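About Ekenari

Home / About us / The shop and the Skerkholm cell

We set up, look after and repair two-arm tabletop robot cells. We work out of Draltport, in what used to be a sail loft, and we like this work an awful lot. Most of our customers run a single cell. They might be a seed lab, a parts kitting room or a college workshop, and usually one or two people on site have ended up in charge of the robot on top of their real job. Those are our people. If you're one of them, hello!

Our own cell is called Skerkholm. It's the one we learn on, break, fix and teach with, and since nearly every question we get from visitors ends up being about it, we've given it most of this page.

How we got going

Ladan Safavi started the shop after years of fixing packaging machinery. Her first cell customer was the seed lab at Sukprasert, where the two arms had been bolted down perfectly well and then never properly introduced to each other. Each arm knew where the table was. Each had a slightly different opinion about it. One arm would set a tray down, and the other would come in for it 4 mm too low and give the tabletop a good thump. The fix took a single afternoon and the lab asked if she could come back and do the same for the spare cell. She did, and by November she was doing it full time.

Mayuree Yimyam joined to run the simulation side. She builds a working model of every cell before we touch the real thing, and she keeps it in step with the real thing afterwards, which is the harder half of the job by a long way.

Setting up Skerkholm

When a cell goes in, the order matters. Ours goes like this, and Skerkholm went in the same way.

The table comes first. We level it, load it, leave it overnight and level it again. Then the bases get bolted down along the far edge, side by side, with enough room between them that neither arm has to fold itself into a knot to reach the middle. Bolts are tightened in a cross pattern, then marked with a paint pen across the head and onto the base. If the stripe ever stops lining up, the bolt has moved. It's the cheapest sensor in the building and we love it.

Cables next. We leave more slack at the bases than looks tidy. People always want to pull it in and tie it down, and we understand the urge, but a tight cable at the base is the fault we get called out for more than any other. A loop lying loose on the table does no harm as long as it stays behind the arms and out of their reach.

After that we name the arms, and this is where new people get caught. Left and right are the robot's own left and right, as if it were sitting behind the table facing you. Stand at the front and its right arm is on your left. We've all typed a correction into the wrong arm at least once. Ladan has put a strip of tape on the pendant with an arrow on it, and we still check each other out loud before anything gets saved.

Then the two arms get matched. Each gripper is brought to the same set of points on the table and we write down what each arm thinks the position is. The differences go into a small file that both controllers read at startup. Skerkholm's settings run to 176 lines all up, and the matching file is the part we'd rescue from a fire.

The sorting job

Every cell needs a plain job to prove itself on. Ours is cubes into bins. Small coloured cubes go out on the table, an open bin sits near each side, and each arm picks up whatever's nearest and puts it where it belongs. It's simple enough for a ten-year-old on an open day to follow and it still finds nearly every fault we've ever had. A gripper that closes a hair late shows up straight away, as does a wrist that has drifted a degree. So does a planner that thinks both arms can be over the centre at once - a lively one, that.

We run it in the model before the real arms get to try. Mayuree shifts the bins a little between runs, turns one of them slightly, bunches a few cubes near the middle, and watches how the arms come down over the rims. The approach over the bin is where we find most of our trouble. A cube in open space is easy. The wrist passing low across the edge of a tray is a different matter, and it's a lot nicer to find out about a clipped rim on a screen.
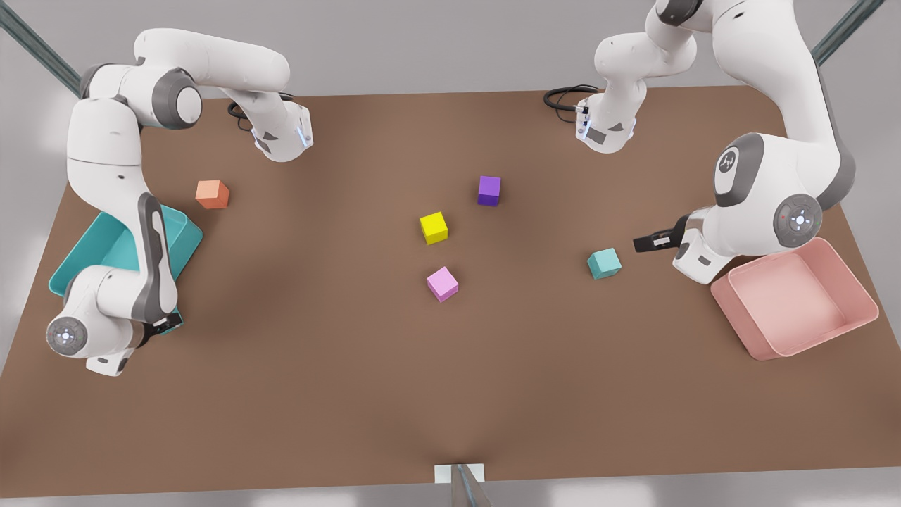 Mayuree Yimyam reckons the model only earns its keep if somebody goes back and ruins it a bit. A fresh model is too clean, she says, with every joint stopping dead on its number and every cube sitting exactly where it was put, so after each service she feeds in what the real arms measured that day, slop and all, and "if the sim doesn't start missing the odd cube after that, I don't believe it."

She's won that argument with all of us now. We used to tune against the perfect version and then wonder why the bench was fussier. The version we tune against these days is a little worn, the same as the cell, and moves that pass in it tend to pass on the bench the first time. Tend to! We still keep a hand on the stop button.

Looking after it

Skerkholm gets a short check every morning and a long one each month.

The morning check takes less time than the kettle. Wipe the tabletop. Look at the paint stripes on the base bolts. Run your fingers down the cables and feel for anything stiff. Power up and wait for both arms to report in before you touch the pendant. Then each arm goes to its park position and back, slowly, while you listen. You get to know the sound of a healthy joint quite quickly, and after a few weeks you'll hear a sick one from the next room.

The monthly check is where we repeat the matching points, and it's the bit we enjoy most (we know). Fingers come off the grippers, get cleaned, and go back on with fresh threadlocker. Backlash is measured at the elbow and the wrist. The numbers go in the green book and then into the model. The book is paper. We've tried it other ways and we like paper.

We grease nothing that the maker says not to grease. You would be surprised how often a cell comes to us with a sealed joint that's been packed from the outside with something out of a bike shed.

The elbow repair

The best thing that ever happened to us as a shop was Skerkholm's left elbow going bad. It crept up slowly. Placements on that side began landing a touch short, only when the arm was stretched well out, and only once it had been running for a while. We swapped the gripper. We swapped the fingers on the gripper. We re-did the matching points twice and each time it came good for a morning and then wandered off again.

In the end it was the green book that gave it away. Reading back through the months, the elbow backlash had been climbing by such small steps that each entry looked fine beside the one before it. The joint had 1456 hours on it. We took the arm down, opened the elbow and found a worn bearing seat, and the new part was in the next day. Then we matched the arms from scratch, ran the cubes, and there it was, landing square again. Ladan did a small dance. There is no footage.

What came out of it is a habit we now pass on to every customer: compare this month with the first month, as well as with last month. We print the first set of readings on the inside cover so you can't avoid it. The Sukprasert lab has picked up a wrist fault of its own that way since, well ahead of any trouble with the seed trays, and rang us up quite pleased about it.

What we do for other people

We install new cells, take over old ones, and repair arms on the bench here in Draltport or at your place if it can't travel. We build the matching model and leave you a copy. We teach whoever is going to live with the machine, and we mean the person who'll be wiping the table. Our checklist started out as one page and now has 157 entries, but you'll only ever need the first sheet on a normal day.

We don't sell arms, and we don't take a cut from anybody who does. If your old cell has years left in it we'll say so, and probably get a bit carried away telling you why.

Come and see it

Skerkholm is running most days and we're always glad to show it off. Ring ahead if you can, in case we've got an arm in pieces, though plenty of visitors tell us they'd rather come when we have. Closed shoes please, and tie back long hair. Bring your own backlash readings if you keep them and we'll put them next to ours. Park on the slip side - the front spots belong to the chandlery and they're keen on them.

Page last updated 2020-06-06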